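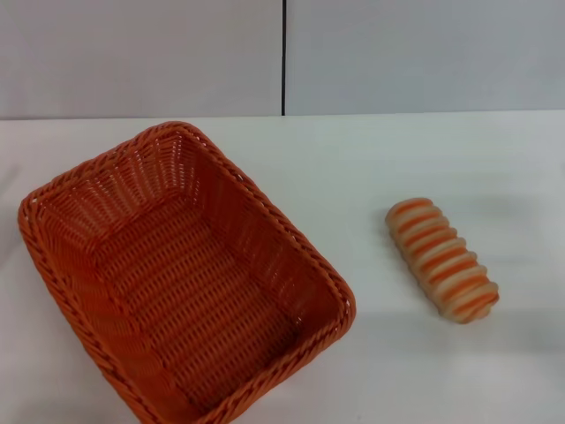
Basket and striped roll on the bench at the start of a pick-and-place task.

Serolel opens Draltdale bench to remote demonstrators

Serolel has begun recording manipulation demonstrations by remote control at its Draltdale site, adding a second method to the hand-guided sessions it has run there since November. The first task under the new arrangement is a single pick and place: a bread roll is lifted from a white tabletop and released inside an orange wicker basket.

The operator works from a console in an adjoining room and has no direct line of sight to the table. Two camera views are supplied, one from the head and one from the wrist. Arm position is commanded through a pair of hand controllers, with gripper opening mapped to a trigger. Joint positions, gripper state and both video streams are logged at 30 samples per second and written to a single file per attempt.

Hand-guided recording remains in use for comparison. In that method the demonstrator stands beside the table, takes hold of the arm above the wrist and moves it through the task while the joint motors compensate for gravity. The joint record is then replayed without the demonstrator present, and the camera streams are captured during the replay.

Abimbola Omoregie, who leads the demonstration program at Serolel, said the two methods produce different kinds of error.

"Guiding by hand gives a smooth path, and new people pick it up quickly," Omoregie said. "The trouble comes at replay. If the roll has been put back a centimetre off, the arm closes in the wrong spot and the recording goes in the bin. With the console the operator corrects as they go, so the correction is in the data."

The remote sessions use software from Tranden, which handles the link between console and arm. Serolel has set the controller scaling at 40 per cent for the final approach, meaning the gripper travels 40 millimetres for every 100 millimetres of hand movement. Full scaling is restored once the gripper has closed and the arm has been raised clear of the table.

Each demonstration starts with the arm parked, the basket empty and the roll lying clear of it. Basket angle and roll position are changed between attempts according to a printed sheet, which lists 12 starting layouts. An attempt is accepted when the roll has been released inside the rim and the arm has returned to its parked position. Dropped rolls are kept in a separate folder and labelled by hand.

The basket rim has received particular attention. An early version of the task sheet allowed operators to approach across the rim at any height, and contact with the braid was frequent enough to shift the basket during release. The current sheet requires the gripper to be brought in above the basket and lowered, with the long axis of the roll kept parallel to the long sides. Operators are asked to pause before opening the gripper so that the release is easy to find in the log.

Wrist video is the less forgiving of the two streams.

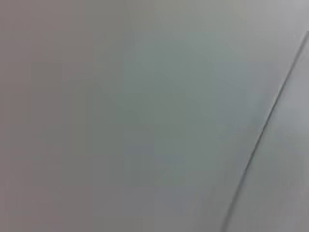
At very close range a surface can fill the whole view and fall out of focus, leaving little more than a change of tone or a single dark line to work from. Serolel retains such frames in the record. Jiahui Zeng, who maintains the recording software, said removing them would break the timing between the video and the joint data.

"We looked at trimming them and decided against it," Zeng said. "The policy will get the same blurred input when it runs on its own, so it should see it in training. What we did change is the operator's display. The head view is now the large one by default and the wrist view sits beside it."

Compression was also reviewed. Blocky steps in plain areas of the wrist stream were traced to the bit rate chosen for the console link. The logged copy had been taken from that same stream. Zeng said a later release will write the logged copy before compression for transmission, at the cost of larger files. Attempts already recorded will not be redone.

Operators complete a training block of 8 attempts before their recordings are counted. Sessions at the console are limited to 40 minutes, after which a second operator takes over and the arm is re-zeroed. Session logs note the operator, layout number and control method, so that hand-guided and remote recordings of the same layout can be compared directly.

A further task set is being prepared with Gbeho, which will supply additional containers of differing depth. The first of these will repeat the roll task with the same layouts and a shallower target. Remote sessions at Draltdale will continue on the present basket until the hand-guided and console sets are of equal size.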